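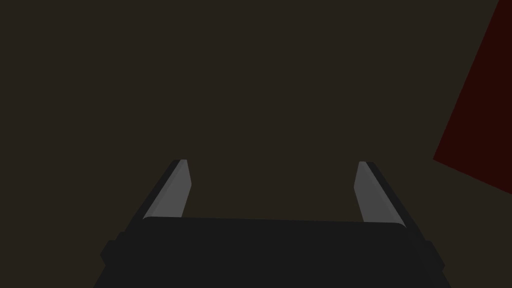 4.3 Comparing two grippers in the simulator

Before you start, save your Traltalton project under a new name, so you can always come back to the original if you get a little carried away with the settings (it happens to all of us!).

1. Open the Tools panel and choose the Wima two-finger gripper.
2. Switch to the wrist view and set the fingers fully open.
3. Type 183 in the Seed box, press Run, and let the whole trial play through to the end.
4. Swap in the Stokley gripper and run it again with the same seed.

Note: Please leave the wrist camera where it is between runs, even if you're tempted to nudge it for a nicer view.

Caution: Changing grippers clears the grip force limit. Enter it again before pressing Run.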